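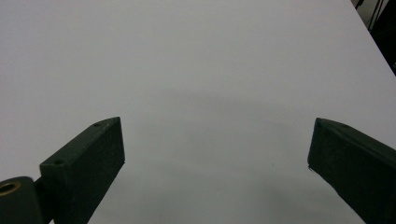

The Speck

Usha Kamath had one month to decide about the gripper. The kit came from Grovenov in a gray box, with a printed guide of 43 pages and a bag of small screws. The price was 4,000, and the money was not hers. It belonged to the repair shop in Skatcombe where she had worked for nine years, and her boss, Gil, wanted a written review before he would pay.

"Write what it does," he told her. "Do not write what you hope."

She put the kit together in two evenings. The fingers were dark green plastic, so dark that under the lamps of the shop they looked black until she bent down to them. In the joint there was a ring the color of brass. She liked this ring. Her father had repaired clocks in Tarnov, and in his drawers everything small and important had been of that color.

The guide said that the first exercise should be done on a clean white table, with the fingers fully open. She cleaned the table. She opened the fingers. Then she saw a dark speck on the white, to the right, so small that she was not sure if it was dirt or a mark in the surface.

She did not wipe it away. It is difficult to say why. She was a tidy person, and the cloth was still in her hand.

"Are you ready?" Gil called from the front.

"Almost," she said.

She held the gripper over the table and looked at the shadow under it, which had no clear edge. She thought about her father in his last working year. His hands had started to shake, and he told the customers that he was waiting for parts. For a whole winter he waited for parts. The clocks stood on the shelf with their paper labels, and in February her mother carried them back to their owners, one after another, in a shopping bag.

The exercise in the guide was to pick up a screw and put it down again, 100 times. Usha took a screw from the bag and began. The fingers closed more softly than she expected. At the sixth try the screw turned and fell, and she wrote this down. At the thirtieth it fell again. After that it did not fall, and the work became almost boring, and she was glad about this, for boring is a good word in a repair shop.

When she had finished, she did not stop. She continued until Gil came with his coat on and asked what number she was at.

"251."

"The guide says 100."

"I know what the guide says."

He stood beside her and looked at the table. He also noticed the speck. He put out one finger to rub it, and she caught him by the sleeve.

"Leave it, please. I use it to see where I am."

Gil looked at her for a moment, then at his own hand, which was broad and no longer very steady in the mornings. They had never talked about this. He put the hand in his pocket.

"So what will you write?" he asked.

She pulled the paper closer and read to him what she had. The guide is too long. The screws should come in two bags. The plastic shows its lines at the edges, but this does not disturb the work. The grip is gentle, and it does not get tired in the afternoon.

"Read the last one again," Gil said.

She read it again. He buttoned his coat slowly, starting from the bottom, and told her to order a second bag of screws.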